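Minutes, Phone and Gadget Club, monthly meeting
April 18, 2024, upstairs room
Minutes taken by Elmarie Sibiya

OK, so I said I'd do the minutes again this month as long as I was allowed to write them my way, and you all said yes, so here we go. We started a bit late because the door code had changed and half of us were standing in the parking lot texting each other (from some very nice phones, at least).

Last month's minutes
Read and approved. One fix: I wrote that the Kakus tablet charges over either port. It only charges over the bottom one. Sorry if anybody tried it.

Tornilis battery comparison
This was the big item and it ran long. We've had two Tornilis phones going around the group since December, the regular one and the Plus, and everyone who borrowed one was supposed to fill in the log sheet. Most of you did! I added up what came in and we have 223 entries, far more than I expected when I set up the spreadsheet, and I'd like to thank whoever keeps writing in green because I can always tell which ones are yours.

The short version is that the Plus lasts longer if you mostly read and text, and the two come out nearly even if you shoot a lot of video. Dev thought the video numbers were off because people had the screen at full brightness outdoors. Marguerite said that's how people shoot video, outdoors, with the screen turned up, and I have to say I was with her on that. We went back and forth for a while and agreed to run the video part again with brightness locked at the middle setting. I'll put a new tab in the log for it.

Somebody also asked if we should be charging to full or stopping early. We didn't settle it. Please just write down which one you did. 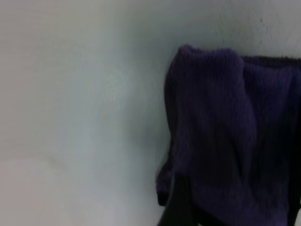
After that we got onto the Statum update, which I had hoped would take five minutes. It did not. For anyone who wasn't there, Statum is the launcher a bunch of us have been using, and the new version moved the search bar to the bottom and took away the double tap to lock. I love the search bar down there, my thumb finally reaches it! Pretty much everyone else wants it back on top. Theo found that you can bring back the double tap under Gestures, then Extras, but you have to turn off the clock widget first and then turn it on again afterward. He walked three people through it at the table and it worked for two of them. The third phone restarted and we left it alone.

Agreed: Theo will write up the steps and post them to the group page. Action: Theo.

Görtz earbuds
The loaner pair is back from Priya, who had it for two weeks. She liked the fit and the case, and didn't like the touch controls, which kept pausing her music when she pushed her hair back. Call quality was fine indoors and bad in wind. She tried the noise canceling on the bus and on a lawn mower (her own, she was mowing) and said the bus went better. Next up for the loaner is Carl. Carl, please use the small tips that come in the bag and put the medium ones back in it when you're done.

We also talked about whether the club should buy the pair when the loan runs out. Feelings were mixed. I'm for it, but only if the price drops, and I said so. Put off until next month.

Money
Dues are staying at $20 for the year. I had suggested 15 for people who join after the summer and that passed with one no, from Dev, who wants it simple. We still need to pay for the room for the next two months and I have the checkbook, so that's on me.

Swap table
We want a swap table again at the next meeting - cases, cables, chargers, old phones if they've been wiped. PLEASE wipe them. Last time one came in with the owner's alarms still set and it went off all through the talk. Label your cables if you know what they are, and if you don't know what they are, maybe leave them at home. Marguerite is bringing the label maker.

Anything else
Priya wants to do an evening on phone cameras at night, out by the river, tripods welcome. Lots of hands went up. She'll send out dates.
Carl asked if anyone has a working charger for the older Kakus tablet, the one with the round plug. I think I do, in a drawer somewhere - I'll look.
Theo's talk on repair kits is moved to next month since we ran out of time for it.

We stopped when the building people started turning the hall lights off. Next meeting is the usual Thursday, same room, and I'll send the new door code to the list once I have it.

Elmarie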